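Ticket 3164 - Skadari sync keeps dropping my order notes
Opened Thursday, July 23, 2026
Status: open, waiting on me

Hi again! Same shop account as ticket 2506, which got closed before I had a chance to reply (my fault, I was at a craft fair all weekend and the wifi was terrible).

Quick recap. I run my little shop through Skadari on the desktop and print packing slips with the Bokwood plug-in. Ever since the last update, anything a customer types in the "notes for the seller" box shows up fine in Skadari but comes out blank on the slip. Gift messages are okay. Color requests, "please leave at side door," all that stuff - gone.

What I've tried so far:

Logged out and back in. No change.

Cleared the cache like you said last time. It also wiped my saved shipping presets, so a warning would be nice on that help page!

Removed the Bokwood plug-in and put it back. The first 3 slips printed with notes and I got all excited, then the next one was blank again. 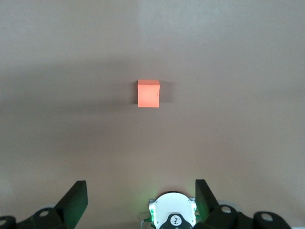 Switched from the wide slip template to the plain one. On the plain one the notes heading prints but there's nothing under it, so it knows there's supposed to be something there.

Placed a test order with myself and pasted in a really long note, about 900 characters. Blank. Then I did one that just said "hi" and that one printed. So maybe it's a length thing? I haven't found the cutoff yet, I ran out of patience and label paper at the same time.

Update, after lunch: okay, I think I've got something. I retyped the long note with no line breaks, just one big run-on paragraph, and it printed! Put a single line break back in and it went blank. Did it twice more to be sure. So it looks like the Enter key is the problem and the length doesn't matter.

Could you pass that on to whoever handles the Bokwood side? For now I'm copying notes onto the slips by hand, which is fine in July but I can't do it in November.

I still need to send you the log file. The export button is grayed out for me - is that only on the paid plan?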